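How to speak at a Plondport council meeting

Any resident of Plondport can speak at a full council meeting, and so can anyone who runs a business or studies in the town. You don't need to belong to a party or a residents' group. The steps are the same whether you want to ask a question, hand in a petition or object to something on the agenda.

1. Find the right meeting

Full council meets on Monday evenings, usually once a month. The next meeting is on Mon 18 March at 7pm in the Bullodora Room, first floor of the town hall. Planning applications are dealt with separately, and you can't raise them at full council. If your point is about an application, ring the planning desk and ask when it will be heard.

2. Read the agenda

The agenda goes up on the council website and on the board outside the library five working days before the meeting. Look for the item number that matches your subject. If it isn't listed you can still speak, but only in public question time, and councillors can't vote on what you raise.

3. Register

Fill in the public speaking form or write to the democratic services officer, Mylene Mangubat, at the town hall. Give your name, your postcode, the item number and one line on what you want to say. Registration closes at noon two working days before the meeting. For a Monday meeting, that means noon on the Thursday.

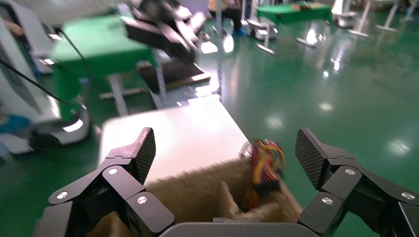

4. Write it down and time it

Each speaker gets two minutes. At an ordinary speaking pace that is around 300 words. Put your request in the first sentence, for example "I am asking the council to keep the 577 bus stop on Retness Road." Then give your reasons. Don't name council staff or make claims about a person's private life, as the chair will stop you.

If you have a petition, say how many people have signed and hand it to the clerk before you sit down.

5. On the night

Arrive by 6.45pm and give your name at the desk. Speakers are called in item order. Address the chair, who at present is Councillor Theodorakopoulos, and stay at the microphone until you are told you can go. You may be asked a question. It is fine to say you don't know.

6. Afterwards

If your question can't be answered at the meeting, you should get a written reply within ten working days. Draft minutes are published before the next meeting. Check that your point has been recorded correctly, and email any corrections to democratic services.

There is no full council meeting in December.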